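Nemik Hose Guard Kit for Bin-Picking Arms
Part no. 584
Sold by Okico

Replacement sleeve, clips and strain relief for air hoses and sensor cables at the wrist of a picking arm. Fits the Gromden hose bracket.

Safety notice, November 2020
Kits with part no. 511 were shipped with a clip that can open when the wrist turns fully while the arm is low in a bin. The hose then drops, catches on the bin wall and can pull off its fitting. The gripper loses air and lets go of the part. Almost 40 kits are affected. Stop using them and ask for part no. 584, which has a screwed clip. The exchange is free.

Before fitting: shut off the air, bleed the line and lock out the arm. After fitting, run the full wrist range at slow speed with the bin in place.

Product contact: Eetu Pelkonen 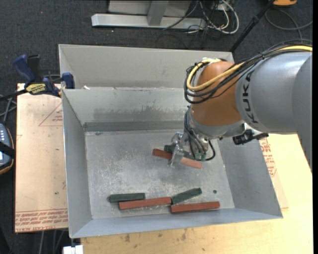 Can I keep the old sleeve and change only the clip?
The sleeve can stay if it has no cuts or worn spots, but the strain relief has to be replaced together with the clip.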